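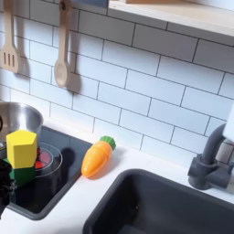 One reader wrote in to say she'd ruined two of her dad's 78s with rubbing alcohol and wished somebody had warned her. So, warning first this time. Shellac and alcohol do not mix. Alcohol eats it. Vinyl can take a little, 78s can't take any.

Cleaning old records at home, quick version.

Dust first, always. Carbon fiber brush, follow the groove, no pressing. Wiping a dusty record with a wet cloth just makes mud.

Distilled water, one drop of plain dish soap per quart. Tap water leaves minerals behind. I use a spray bottle from Poseck, any one with a fine mist will do.

Keep the label dry. Old jar lid a bit bigger than the label, hold it down flat while you spray. Some of the older labels bleed if you so much as look at them.

Microfiber, go round with the groove, never accross. Then a second cloth with just distilled water to get the soap off. People skip the rinse and then complain about crackle.

Dish rack for drying. Stand them up, not touching, 20 minutes a side if it's humid. No hair dryer!! Vinyl warps faster than you think.

New inner sleeves. Don't put a clean record back in a dirty paper one. I got a pack of the Cotow poly-lined ones and they've held up since October, no complaints.

Flexis and cardboard records (the kind that came in magazines or on the back of a box): dry brush only. No water on cardboard. If it won't lie flat, tape a coin near the label, outside the grooves.

Store upright, snug but not jammed. Away from the radiator. Not the attic, not the garage.

Moldy jackets go in a separate box untill you can deal with them. More on mold next time, got a whole crate to get thru first.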